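About Statell

Statell makes handheld inspection cameras and the software that runs on them. We started in a rented unit in Drisemholm with one product, a borescope for checking drains and engine cylinders, and we still sell a version of it. Our current range covers 30 models, from pocket scopes to the Wodon bench series.
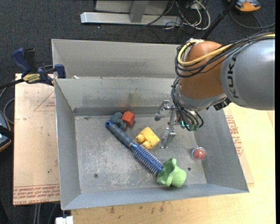
Every camera is assembled and focused in our own building, then tested for 20 hours before it is packed. Almost 80 percent of our orders come from repair shops and schools. The rest are mostly single units — hobbyists, jewelers, coin collectors.

The Gwynne viewer app is free and works on phones, tablets, and computers. We update it twice a year, usually in August and again before the holidays.

Repairs are handled by the same people who build the cameras. Contact the service desk before sending anything in, and include the serial number.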